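Home | Forums | Kitchen Talk | New Posts | Search

Colander on the table, or straight in the cupboard?

ismael_p
Okay, I finally love my kitchen stuff! Pale green oval colander, something round in blue, something round in teal-green, all on a white tabletop, and the colors make me so happy. I'm thinking of leaving the colander out all the time (fruit, washed beans, whatever lands in it).
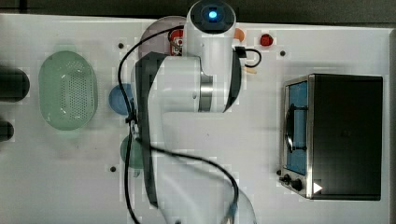 Nesrin Demirtaş: Leave it out! Mine lives on the counter from May on, full of cherries, and air gets in through the holes so they keep longer than in a bowl.

yavuz_c
Disagree, sorry. Cherries drip. I had a ring on my table for a whole summer. Colanders go in the cupboard, nested, biggest at the bottom.

Nesrin Demirtaş
Put a plate under it!!

yavuz_c
Then you're washing a plate too.

zerrin33
Oval ones don't nest with round ones anyway, at least not in my cupboard. I hung mine on a hook inside the pantry door and it's the best thing I did all January. Can't do fruit that way, though.

ismael_p
Ooh, a hook. My pantry door is hollow, would it hold?

zerrin33
For a light one, sure. I used a stick-on hook and it hasn't budged.

yavuz_c
Stick-on hooks fall off at 3 a.m. Use a screw.

ismael_p
Plate and cherries first, hook after that!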